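Galbraith Textile Heritage Program
Progress Report to the Grastness Fund
Knitting and Handwork Collection, Year Two
14 October 2026

Purpose of this report

The Program submits this report under the terms of the second-year grant. It covers cataloging, conservation, public access and spending for the reporting period, and sets out the work remaining before the grant closes. Figures for the first year were provided in the previous report and are not repeated.

Cataloging

The grant agreement called for 2,000 printed knitting patterns to be sorted, entered in the catalog and placed in archival sleeves by the end of Year Two. Sorting and entry are complete. Sleeving is behind, as the first delivery of sleeves was too narrow for the folded leaflets and had to be returned. The replacement order arrived in good condition and the work has resumed.

Many of the leaflets carry no printed date. Staff have assigned date ranges by comparing paper, typeface, yarn weights and the needle sizes called for in the instructions. Where these signs disagree, the record says so and gives the wider range. The Program considers an honest wide range more useful to researchers than a narrow guess, and asks that the Fund accept these entries as complete.

The Revberg bequest was received after the original work plan was approved. It consists of 60 hand-knitted garments, together with a box of swatches and two notebooks in which the maker recorded stitch counts and alterations. The notebooks are of particular value. They show how a published pattern was changed over several knittings — a longer rib, a lowered neckline, a sleeve worked from the top down — and several entries can be matched to garments in the bequest. The matching is being done by hand and will continue into Year Three.

Conservation

All garments in the bequest have been inspected for moth damage, fiber loss and weak seams. Eighteen required treatment. Most of the repairs were small: open underarm seams, dropped stitches at the cuff, and loose buttons that were pulling on the fabric. Two cardigans with heavy moth damage were stabilized on netting and will not be put on display.

Knitted pieces are now stored flat in shallow boxes with rolled tissue at the folds. Hanging storage has been ended for all knitwear, including pieces that had been on padded hangers for many years. This change used more shelf space than planned, and the east storeroom is close to full.

Public access

The study room opened to visitors by appointment on the schedule given in the work plan. Readers have included hand knitters, students of costume and a number of local families with questions about pieces of their own. Demand for Saturday appointments is higher than the Program can meet with present staffing.

The workshop series, held in the Lokamow branch building, offered instruction in reading older patterns, mending knitwear and applying decoration to finished garments. The session on decoration was the first to fill. Participants compared duplicate stitch, surface embroidery and sewn appliqué, and tested each on swatches of differing gauge. Written handouts from all sessions have been revised and will be offered free of charge from the study room.

The online catalog is not yet open to the public. Search by garment type works as intended; search by stitch pattern does not, chiefly because older leaflets use several names for the same stitch. A list of 100 preferred terms has been drafted and is under review. The Program expects to open the catalog with this list in place in November.

Spending

Spending remains within the approved total. Supplies ran over their line as a result of the additional flat boxes, and the difference was met from travel, where less was needed than forecast. No change to the total award is requested. A full statement is attached as Schedule A.

Work remaining

The Program will finish sleeving the printed patterns, open the online catalog, and complete photography of the Revberg garments. Pieces are photographed front and back, with separate views of ribbing, necklines and any repair. 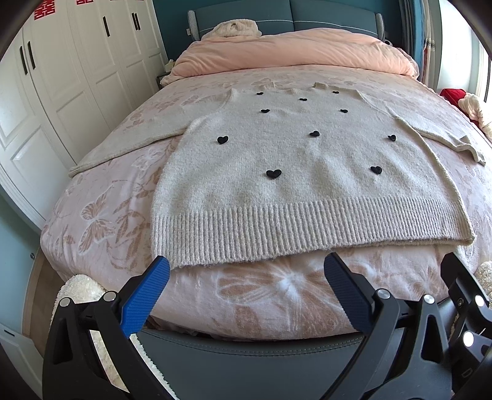 The Program also asks the Fund's approval to move the unspent part of the travel line into shelving for the east storeroom. A quotation is attached as Schedule B, and a decision before the close of the quarter would allow the shelving to be installed ahead of the next group of donations.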